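PRESS RELEASE

For immediate use

Walking and photography route opens to the old chapel at Nandetti

Cledunbridge, October

A marked walking route for people who like to photograph the countryside will open this month between the village of Jatville and the old chapel on the hill of Nandetti. The route is made by the Cledunbridge Landscape Photography Circle together with the farms whose land it crosses. It is free, it is open the whole year, and it needs no booking.

Until now the visitors who wanted to see the chapel from the valley side had to stay on the tarmac road, where there is no pavement and where the best view is hidden by a row of poplars. The new route leaves the road at the stone trough of Jatville, passes between two fields of barley and climbs slowly along an old cart track. The highest point is at 411 metres. From there one sees the chapel, the cypress trees behind it and, when the air is clean, the roofs of Cledunbridge.

The Circle has worked on this idea for a long time. At first it was only a list of places that the members passed one to the other, with notes such as "go left after the broken wall". The wall has been repaired in the meantime, and many of the notes were not useful any more. So it was decided to walk the whole way again, in all the seasons, and to put proper signs. 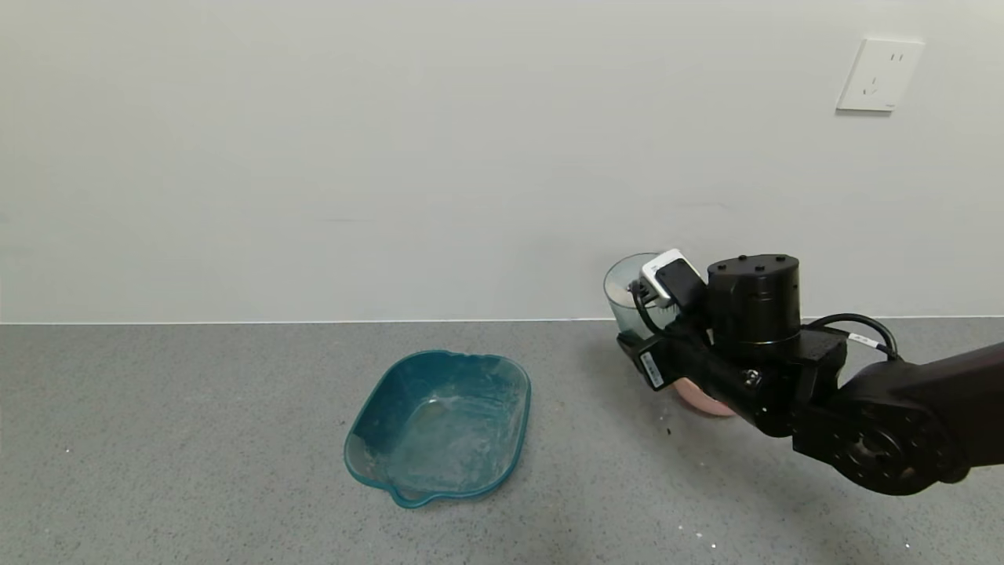 The signs are small and painted in dark green, because the farms asked that they do not disturb the view. Each one carries the number of the stop and a short arrow. At the stops there is no platform and no bench, except at the trough, where the bench was there already. The Circle prefers that everybody looks for their own point of view, and the place where the sign stands is only a suggestion to begin.

The light is of course the main reason to come. In the morning the valley below Nandetti is often full of mist, and the hills come out of it one after the other. The mist goes away quickly, so it is better to be at the second stop before seven o'clock. In the evening the sun goes down behind the chapel and the front of the building remains in the shade, but the fields on the right take a very warm colour which lasts for some minutes after the sunset. Those who want the front of the chapel in full light must come in the early afternoon, which is the hour that photographers usually do not like. In winter this is less of a problem, as the sun stays low all day.

It is not necessary to have an expensive camera. Many of the pictures that will be shown at the opening were made with a telephone. A tripod is useful after sunset and can be carried without difficulty, as the track is wide. The last part before the chapel has loose stones, and walking shoes are recommended. After heavy rain the clay between the barley fields sticks to the soles and the walk becomes slow. 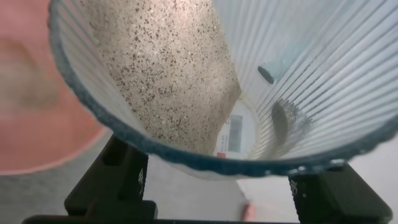 Text by the Secretary, Cledunbridge Landscape Photography Circle

Together with the route, an exhibition of 237 prints will be hung in the Yoshida Gallery in Cledunbridge. The prints come from the members and also from people who live along the track and who sent us what they had at home. Some are old family pictures in black and white, where the chapel has still its first roof and the cypress trees are not taller than a man. We did not correct these prints and we did not clean them. They are shown in the size in which they arrived, beside the large new colour prints, and the visitor can compare the same hill in different times.

The exhibition does not follow the years. It follows the path, from the trough up to the chapel, so that a person who has done the walk will recognise the bends one by one. A person who has not done it may wish to do it afterwards. Entrance is free.

The opening walk takes place on a Wednesday, starting at the stone trough in Jatville at half past three in the afternoon. It will be slow, with long pauses, and should arrive at the chapel in time for the sunset. The return is by the same track and partly in the dark, so please bring a torch. Children are welcome if an adult walks with them. Dogs must be kept on the lead, as there are sheep in the upper field.

We ask all visitors to respect some simple rules. The gates must be left as they are found, open or closed. Please do not step into the crops to obtain a better foreground, also when other people have already done it and there seems to be a small path. Drones are not allowed above the upper field. The chapel itself is private and it is normally locked, but one may walk around it and sit on the steps.

Cars cannot go beyond the first gate. Parking is possible beside the sports ground in Jatville, which is ten minutes on foot from the trough. The bus from Cledunbridge stops in the square, but the last one goes back early, and who wants to stay for the evening light should check the timetable before leaving.

A folded map of the route can be taken at the gallery or at the bakery in Jatville. It shows the stops, the direction of the sun in summer and in winter, and the two places where drinking water is found.

Notes for editors

Pictures of the route and of the exhibition can be requested from the Circle in high resolution. They may be printed free of charge with news about the opening, if the name of the photographer is given. Journalists who wish to walk the route before the opening are welcome and can write to the Circle through the Yoshida Gallery, Cledunbridge.

Ends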